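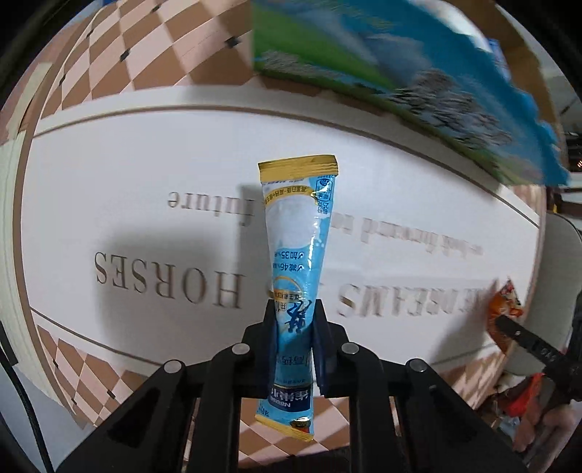 Mereck hand-held gripper kit: review after five weeks of use

Review by Mihret Mersha
Posted March 2025 in Tools and Kits

I bought the Mereck gripper kit from Vemmont in February, with my own money, and I have used it almost every evening at the Zandwood shared workshop and at my kitchen table. I paid 447 dollars, with shipping and tax included. On the Vemmont page I found only two reviews, both written on the day of delivery, so I decided to wait with mine until I know the tool better.

First I should say what I wanted. I am building a small arm at home which must pick up light things from a table and put them in a tray. Before the arm can do it alone, I must show it many times how the thing is done, and for this I hold the gripper in my own hand and do the picking myself. I had made one gripper before from printed parts. It worked, but the joints became loose after one weekend, and every recording was a little different from the last one. I did not want to design joints any more. I wanted to pick up things.

What you get

The box has the linkages in matte black plastic, the central body, the handle, the trigger with its spring, a bag of pins and screws, two finger pads in dark blue, the camera mount, and a cable. The camera is not included. Neither is any battery. The paper manual has twelve pages and the drawings are good. The text is less good, and step 7 shows the left arm with the name of the right arm. If you follow the drawing and ignore the words, you will be fine.

The plastic surprised me in a good way. It has no sharp edges from the mould, and the matte surface does not throw light back to the camera, a problem I had all the time with my old white parts. The pivot pins are silver in colour and they shine a little under the workshop lamps, but for my use it makes no trouble.

Building it

The manual promises one hour. I needed an evening and a half, and I am a patient person with small screws. The most difficult part is to press the pins into the joints so that they turn easily and still have no play. I pushed the first one too far, and the arm became so stiff that the trigger did not come back. Danilo Lumanlan, who has the bench next to mine at Zandwood, lent me his small arbor press and showed me to put a piece of thin card under the pin head, press until it stops, and then pull out the card. The gap which remains is correct. I wish this was in the manual.

Please do not use a hammer. I read on the Catterall forum that some people do it, and one of them has cracked the central body. A bench vise with soft jaws can also do the work, if you go slowly.

The spring comes in only one strength. For my hand it is a bit strong. After half an hour of picking, my first finger is tired, and I have started to change hands. A softer spring from the hardware store costs almost nothing, but it must have the same length, so take the old one with you.

The pads

I think the pads are the best thing in the kit. They are soft enough to close on a thin packet without breaking the seal, and they keep their shape afterwards. On my test table I have snack bags, boxes, and stick sachets of milk powder. The sachets are the hardest. A stick sachet is narrow, it is slightly crumpled, and it is wider at one end than at the other, so it wants to turn when you lift it. With my old gripper I dropped it more often than I lifted it. With the Mereck I can hold a Nestlé stick upright between the two pads, low on the packet, and carry it over the table while it stays upright.

The place where you pinch is important. If I take the sachet in the middle, the powder moves and the packet folds over the pads. At a third from the bottom it stands better. I learned this by trying, and now I do it the same way in every recording, which the arm will hopefully also learn.

For heavier things I am less happy. A full can slides down. A glass jar I would not try over a hard floor. The seller says the limit is 762 grams, and it may be true for a block of wood with flat sides, but for a round object with a smooth surface I would stay far under this. The pads also collect dust, and with dust on them they lose half of their value. I wipe them with a damp cloth and let them dry before I begin.

The camera view

The mount holds a small wide-angle camera. It is a strong piece and it did not move since I fixed it. You must accept two things. The picture is round with black corners, and straight lines at the sides are bent like a bow. Also, depending on how you put the camera on the mount, everything can come out upside down. For the software it makes no difference if you are consistent. For a human who looks through the recordings in the evening it is tiring, especially when the background has words on it. I have a letter board with big raised letters behind my things, and I have become quite fast at reading "HORSES" on its head.

What I like very much is that both finger pads stay in view when they close, with the object between them. In my old build the pad on one side was hidden behind the arm, and I never knew if a bad grip was from my hand or from the gripper.

When I move fast, the background becomes blurred, mostly at the sides. The object in the pads stays sharp, as it travels together with the camera. If you need the whole table sharp, move slowly or put more light. I did both.

One practical matter is the cable. It is long enough for a table but it is quite stiff, and it finds every object which stands near the edge. I fixed mine along my sleeve with two hook-and-loop straps. A softer cable would be a cheap improvement and I have written this to Mereck. They answered politely after four days and promised nothing.

Wear

By my log I have closed the gripper on something 2515 times. I keep this log for the arm and not for the review, but it is useful to have here also. In this time one pad has begun to lift at the corner, and I put it back with a thin layer of contact glue. The joints have still no play that I can feel. One of the screws in the handle comes loose by itself, always the same one, and a drop of thread locker has solved it for the moment. The surface of the handle is now shiny where my palm is.

Replacement pads cost 41 dollars for the pair at Vemmont. I find this too much for two pieces of rubber-like material, and Danilo is trying to cast a pair for me in silicone. If they are good I will add a note under this review.

Who should buy it

If you have a good printer and you enjoy to make joints, you can build something similar for much less money, and there are free drawings for it. The kit is for the person who wants to begin with recording and has only evenings for it. In a shared workshop it makes more sense, as several people can use one gripper, and at Zandwood there are already two others who borrow mine. For children I do not recommend it without an adult near, the arms can pinch the skin quite strongly when they close, and I have a small mark on my thumb from it.

I would buy it again at this price, but I would order the second pair of pads only after I see how Danilo's turn out.

Good: solid joints, very good pads for light packets, mount does not move, both pads visible in the camera
Less good: stiff cable, strong spring, mistake in step 7, expensive spare pads
My rating: 4 out of 5

Comments (2)

Danilo Lumanlan
The card under the pin should be thin, from a cereal box is already too thick. I used a business card. First silicone pads came out with bubbles, I will pour again this week.

Mihret Mersha
Thank you, I have corrected my own notes also. Take the dark blue pigment if there is some left, I would like the new pads to look the same as the old ones in the recordings.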